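Getting marks out of a kitchen table (and keeping them out)

Mon 4 April

Right, I promised a few of you I'd write this up after the gravy incident at Easter lunch last year, and I've finally sat down to do it. I've had pale tables for most of my grown-up life, with children at them for a good part of it, so I've made most of the mistakes already.

Tea and coffee rings first. Plain bicarb and a drop of water, mixed to a paste like thick yoghurt. Spread it on, leave it 12 minutes while you do something else, then wipe with a damp cloth. Don't scrub! I used to go at it with the green side of the sponge and all I got was a dull patch that showed every time the sun came in. If there's still a shadow, do it again.

Felt tip comes off with a bit of surgical spirit on cotton wool. Try it underneath first, somewhere you'll never look – I had a table in the old flat in Tredelberg that went sticky the moment I touched it. Biro is the same but slower. Turmeric I can't help you with, except to say that strong daylight fades it, so push the table nearer the window and be patient.

For candle wax, put a bag of frozen peas on it for eight minutes and lift it with an old bank card. Knives are too tempting and you'll always slip.

If you've got a real wooden top with white heat marks, my neighbour Ctibor Vlček swears by mayonnaise left on overnight. I was rude about it until I tried it on my mum's sideboard in February, and now I owe him a cake. He also rubs out tiny scratches with 400 grit paper and oil, but he has a steadier hand than I do. On anything with a shiny coating, leave the sandpaper in the drawer.

Joins are where the crumbs go. An old soft toothbrush run along the gap once a week does it, then a dry cloth. Never pour water near a join, and if you spill something, blot it from the outside in. Extending tables are the worst for this, so pull yours open now and then and hoover the runners while you're there.

Day to day I only use warm water with two drops of washing-up liquid, and a dry tea towel after.

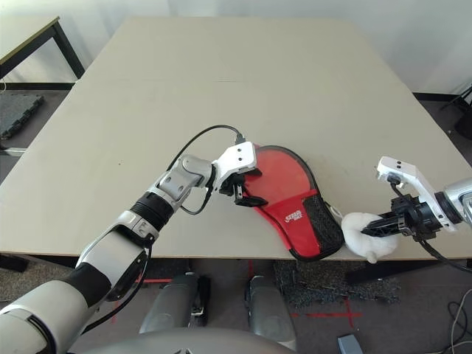 Oh, and wash the cloth itself! A greasy one just moves the smears about, and then you blame the table. Mine go in with the towels on a hot wash, no softener, and I hang them over the oven door to dry. Next time I'll do chair legs and felt pads, as Ilona has been asking me about the scrapes on her new floor.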